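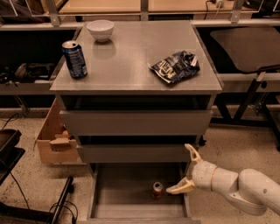
Figure 38. Low cabinet with drawers, smooth top.

Section 2. Placing and Leveling the Cabinet

This section applies to all Calent low cabinets supplied with the Werneo leveling kit. Read the section through before moving the cabinet into its final position. Drawer removal is covered in Section 4, and wall fastening in Section 3.

2.1 Before you start

Two adults are required for every step in which the cabinet is lifted or tilted. The following items are needed: the leveling key from the Werneo kit, a spirit level, a flashlight, a soft blanket, and the four felt pads packed with the feet.

CAUTION: Clear the top and empty all drawers before lifting. A loaded drawer can slide open without warning and cause the cabinet to tip.

NOTE: Cabinets delivered in cold weather should stand unopened in the room overnight. Drawer runners may feel stiff until the cabinet reaches room temperature.

2.2 Choosing a position

1. Select a firm, dry floor. Thick carpet is permitted only with the wide feet, order number 2062, which are sold separately.

2. Keep a clearance of 300 mm between the cabinet and any radiator, stove, or heating vent.

3. Check that the drawers can open to their full length without striking a door, a bed frame, or other furniture.

4. Do not place the cabinet over a floor outlet or a floor drain.

5. Where the floor slopes toward the room, choose another wall if possible. The feet correct a limited slope only.

2.3 Fitting the feet

1. Spread the blanket on the floor behind the cabinet.

2. With one person at each end, lower the cabinet onto its back. Hold the drawers closed while doing so, or secure them with the paper tape supplied.

3. Screw one foot into each corner socket by hand until it stops. Do not use a power tool. The sockets are easily stripped and are not covered by the warranty once damaged in this way.

4. Turn each foot back two full turns. This leaves room for adjustment in both directions.

5. Press a felt pad onto each foot if the cabinet will stand on wood or tile.

6. Raise the cabinet and move it into position by lifting. Do not drag or push it on its feet.

2.4 Leveling

1. Lay the spirit level along the front edge of the top. Adjust the two front feet with the leveling key. Clockwise raises the corner — counterclockwise lowers it.

2. Lay the level from front to back at the left end, then at the right end. Adjust the rear feet through the access holes inside the bottom drawer space.

3. Press down lightly on each corner in turn. If the cabinet rocks, lower the foot at the loose corner until it meets the floor.

4. Repeat step 1. A change at the rear will often disturb the front.

5. Remove the paper tape and open each drawer halfway. A drawer that rolls open or closed by itself indicates that the cabinet is still out of level from front to back.

CAUTION: Do not extend any foot beyond the red ring on its thread. If the red ring is visible, use a Benjelloun packing plate under the foot and begin again from step 1.

2.5 Checking the drawer gaps

Gaps between drawer fronts should be even from left to right. An uneven gap on a new cabinet is nearly always a leveling fault and should be corrected at the feet. Do not adjust the runners until the cabinet has stood under its normal load for one week. If the gap remains uneven after that period, proceed to Section 5.

2.6 After installation

Repeat the checks in 2.4 after one month, and again whenever the cabinet is moved. In homes with wood floors, an additional check in October, when heating is first turned on, is recommended. Clean the top with a damp cloth and dry it at once. Abrasive powders and solvent cleaners must not be used.

Retain the leveling key. Replacement keys may be ordered through Sundico Parts, quoting the number printed on the kit envelope.

Contact Sundico Customer Service | Copyright Sundico Home Furnishings. All rights reserved. | Back to top

Reader comments

dkm_attic
The access holes at the back are much easier to find if you take the bottom drawer out completely. It should say so in 2.4.

Porchlight
Is the wide foot the same thread as the standard one? I have the older cabinet and do not want to order the wrong set.

dkm_attic
Mine fit the older one fine. The pads are a different size though.

hollis77
Followed this twice and the top drawer still rolled open. Rear left foot was not touching the floor at all. Step 3 fixed it.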